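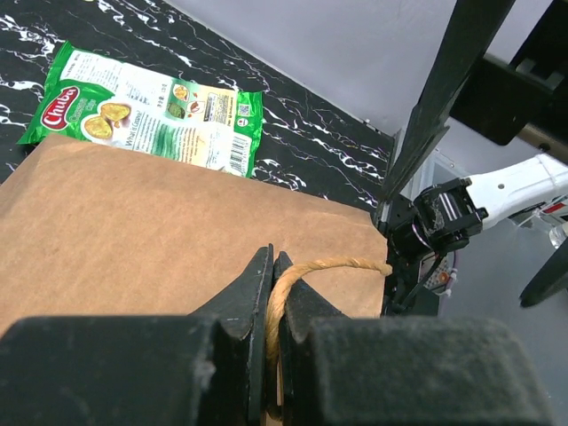
By Bart Verbruggen

The case for the stated load

A product label is a small technical document. It is read in poor light, by people who are in a hurry, and it is usually the only document about the product that its owner will ever read. Given that, it is strange how little of it is written in a form that can be checked.

My subject is load ratings on household goods: shelves, hooks, brackets, ladders, folding chairs, carriers, drawer runners. I spent most of my working life writing test procedures for furniture hardware, first at Kuhlmann and later as an independent consultant, and I hold one opinion firmly enough to put in print. A rating that does not state its test conditions should not be printed at all. A blank space would serve the buyer better.

Consider the floating shelf. The box says it holds 61 pounds. What does the number refer to? It may be the load at which the shelf failed in the laboratory. It may be that load divided by a safety factor, and the factor may be anything the company likes. It may be a load spread evenly along the whole length, or a load hung at the front edge, which for a deep shelf is a far harsher test. It may assume screws into studs, or anchors in concrete, or something that was never written down. I have seen all of these used for the same class of product. The buyer sees one number and reads it as a promise about the books.

The arithmetic is not difficult. A shelf on two brackets is a cantilever, and the force that pulls the top screw out of the wall depends on the weight and on how far from the wall the weight sits. Move the same box of files from the back of the shelf to the front and the pull on the screw can more than double. The printed rating does not move. A rating given as a moment, or as a load at a stated distance, would handle this correctly. Manufacturers object that customers do not understand moments. Perhaps they don't. They do understand "30 pounds at the front edge," and that phrase fits on any box I have ever handled.

A second problem is time. Most static tests last an hour or less. Particle board sags for years. The shelf that showed a small and acceptable deflection on the test bench will show several times that deflection after two summers in a warm room, and the owner will be told that he overloaded it. He may have stayed within the rating every day. The word for this is creep, it has been understood for a very long time, and I can't recall seeing it mentioned on consumer packaging.

The third problem is cycles. A drawer runner is rated for load, and on better products for a number of openings as well. The runner line I worked on was tested to 4000 openings at full load. For a kitchen cutlery drawer opened 10 times a day that comes to a little over a year. We knew it. The marketing sheet said "tested to 4000 cycles," which was true, and customers read it as a large number, which it isn't. When I suggested that we print the equivalent in months of kitchen use, the proposal was sent to another department and I did not see it again. 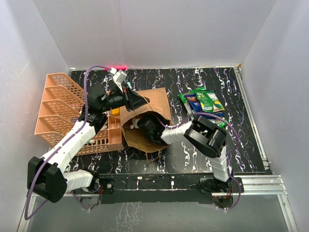 I bring this up because the usual defense of vague ratings is that the companies themselves lack the data. In my experience they have plenty. They have curves, failure photographs, lists of which batch cracked and at what humidity. The information is lost between the test report and the package, where a page of conditions is cut down to one figure, and the figure chosen is the one that looks best beside a competitor's.

Competition does a good deal of damage in this area. Suppose one maker of wall hooks uses a safety factor of four and prints the reduced figure. A second uses a factor of two. The hooks are identical. On the store rack the second maker's product appears twice as strong, sells better, and carries half the margin. The careful firm now has a choice between losing sales and adopting the looser practice. I watched this happen to the Denance bracket, a good piece of pressed steel which was rerated three times in five years without any change to the metal.

The Grudident clamp rail is the counterexample I usually give, mostly because I have one in my own garage. The leaflet that came with it had a table. Down the side were four kinds of wall. Across the top were two screw types. Each cell held a load at a stated distance from the wall, and a line beneath the table gave the safety factor and the length of the test. It took up less room than the warranty text in the same leaflet. I used the cell for hollow block, bought the longer screws it called for, and hung the bicycles. The table also told me not to put the rail on the partition wall, where I had wanted it. I was annoyed for an afternoon.

There are objections to all this and some of them are sound.

The first is that published conditions invite lawsuits. A firm that prints its safety factor hands it to the other side's expert. I take this seriously, having been the other side's expert on two occasions. My answer is that the figure comes out anyway in discovery, and it looks worse there. A factor that a company would be ashamed to print is one it should raise.

The second is that people do not read. Many don't. But a table is also read by installers, by landlords, by the clerk in the hardware aisle who gets asked the same question all week, and by whoever writes the buying guides. One careful reader out of a hundred is enough to make the number matter, provided there is something to be careful with. If 98 of the rest go on glancing at the biggest figure on the box, they are no worse off than they are today.

The third objection is the one I find hardest. Installation varies so much that any stated condition is partly a fiction. The wall is never the laboratory wall. Old plaster crumbles, the drill wanders, the anchor that came in the bag is thrown away and one from the kitchen drawer is used in its place. A rating with conditions attached might give a false sense of precision, and a person who trusts the table may load the shelf closer to the limit than a person who distrusts the whole business. I have no data on this. I suspect the effect is real and small. I would deal with it by adding the failure mode to the table: "screw pulls out," "bracket bends," "board splits." These are warnings of a useful kind. A bracket that bends gives you days to notice. A screw that pulls out of plaster gives you nothing, and anyone with a small child would choose the first product over the second at the same rating, if the packaging told them which was which.

What I would ask for is modest. Four items, printed wherever a load figure is printed: where the load was placed, what the product was fixed to, how long the load stayed on, and the factor between the printed figure and failure. For moving parts, add the number of cycles and say how long that lasts in ordinary use. All of it can be set in one line of small type. The tests have already been paid for.

I would leave the enforcement question to people who know that field. Voluntary schemes have a poor record where the honest figure is the lower one, for the reason given under the wall hooks. A rule that applied to everyone would remove the penalty for candor on the day it took effect — the careful firm's number would stop looking weak, being printed next to numbers made the same way. I have talked to two product managers, one of them at Brarnis, who said privately that they would welcome it and publicly that they could not propose it. That is a reasonable position for someone with a sales target.

Until then, my practical advice is dull. Treat an unexplained rating as a failure load and put no more than a quarter of it on the product. Keep the heavy things at the back. Look along the front edge of a loaded shelf once a year, in October or whenever you check the smoke alarms, and if you can see a curve, take something off. Keep the leaflet, if there was one. And if the package gives a number with a distance beside it, buy that one, even at a somewhat higher price, and write to the company to say that the distance is why.

2021-12-20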